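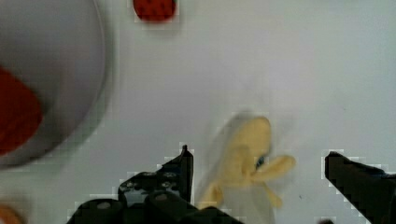
Gripper fingers open on either side of the toy banana, as seen from the wrist camera.

Maintenance of the Tabletop Cell: Notes for July

The tabletop cell at Jilside was taken out of service on the morning of 11th July for its scheduled inspection, which falls due after every 800 hours of operation. The counter stood at 816. I record the work in some detail, as the written procedure supplied by Sendier covers the arm and says little about the gripper.

The finger screws were checked first. Two had lost their marking paint and were removed, cleaned and refitted. The fingers were then closed on a gauge block and the open position was reset — a step that must precede any camera calibration. The wrist camera was calibrated last, and the test objects were returned to the table for a trial of 30 grasps at reduced speed. 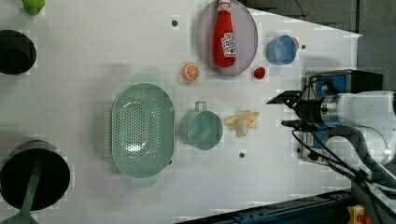

Alžběta Kováčik has written to ask whether the cables should be inspected at the same interval, having found a worn sleeve on the Baka cell well before 700 hours. Her point is accepted. From August the sleeve will be examined monthly, with the arm moved by hand through its full reach and the power isolated. The revised checklist is kept in the Lungu folder, behind the calibration sheets.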